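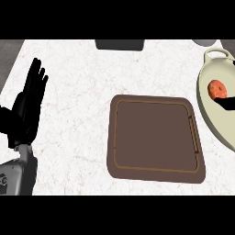 Books > Home and Materials > Chapter 6
Contents Index Glossary Next
Filed under: Kitchen Surfaces

Chapter 6: What Is a Countertop Worth?

Sellers like to say that stone pays for itself. Ask them how, and the answer gets thin. Pramila Yadav priced 59 kitchens for this chapter and found no clear link between the stone and the sale price – though every agent she met swore there was one. Marble stains. Lemon juice dulls it, and sealer only slows the damage. A salesman at Gemitz quoted her $719 for a "lifetime" coating, then could not say whose lifetime.
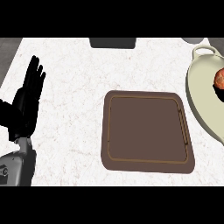
Figure 6.2 White marble countertop.

Treat any claim about resale with care, including the ones in older editions of this book. We start with the cost of the slab and leave looks for Chapter 7.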